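Wernotora Reading Room Noise Log

Contents
1. What is in the data
2. How it was collected
3. Columns
4. Known problems
5. License and contact

1. What is in the data

Wernotora is a set of short sound level readings from shared study rooms and reading rooms. It has 363 rows, one per reading session. The first plan was for 400 sessions, but the rest were dropped during cleaning. The reasons are in section 4.

The readings come from two buildings, Trerus and Stiltuven. Trerus is an older library with carpet on the upper floors. Stiltuven is a former office block with hard floors and large windows, and it sounds quite different even when the same number of people are in it.

There is no audio in this release. Only the levels were kept, along with notes typed in by the person doing the session. Nothing a visitor said can be recovered from the files.

2. How it was collected

Each session lasted 3 minutes. The meter was placed on a table or a shelf at sitting height, at least an arm's length from the nearest wall. The person doing the session sat still and did not talk or type until the time was up. Notes were written afterward.

Sessions were done in the morning, at lunch and in the late afternoon. We did not do evenings. Collection ended in March.

Movable panels and partitions were left where they stood. Their position was not recorded in the first version of the form and was added to the second.

Panels on stands
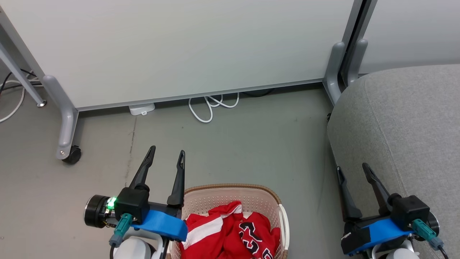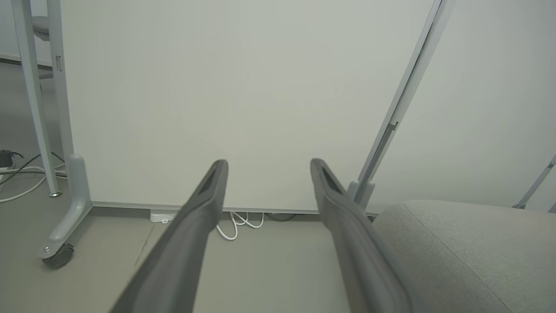
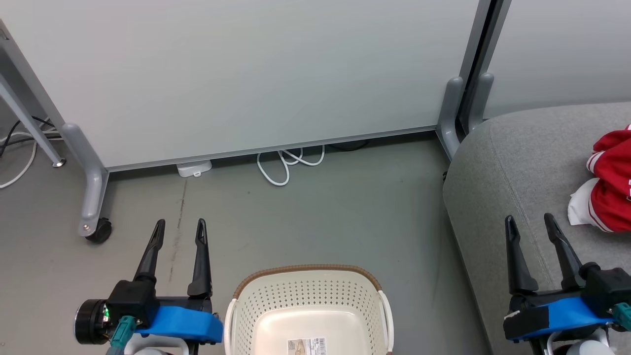
The meter was checked against a reference tone before the first session of the day. If it was off by more than half a decibel it was adjusted, and the adjustment was written in check_log.csv. Batteries were changed whenever the low battery sign came on, even in the middle of a day, and the check was done again after that.

3. Columns

session_id: a running number. Gaps are dropped sessions.
building: trerus or stiltuven.
room: room code as on the door.
slot: morning, lunch or afternoon.
level_avg: average level over the session, in dBA.
level_max: highest level in the session, in dBA.
people: how many people were in the room at the start, not counting the person doing the session.
window: open, closed or none.
partition: yes, no or blank. Blank means the first version of the form was used.
notes: free text. Spelling was not corrected.

All files are UTF-8 with commas between fields. Missing values are empty cells. Do not read them as zero.

4. Known problems

Sessions were dropped if the meter was moved, if the check that morning was missing, or if a fire alarm test fell inside the session.

The people column is less reliable in the large room at Stiltuven, where part of the seating is around a corner. Use it with care there.

Some notes mention "the Kocabaş unit". This is the ventilation unit on the upper floor at Trerus. It raises the average level noticeably when it is on, and there is no separate column for it. Searching the notes for the word "unit" finds most of these sessions, though probably some went unmarked.

level_max is sensitive to single events such as a dropped book or a chair leg. For comparing rooms, level_avg is the better choice.

5. License and contact

The data is released under CC BY 4.0. Please name Wernotora and the version you used.

The files are maintained by Sota Ogura. Corrections are welcome through the issue tracker. Include the session_id and the name of the file.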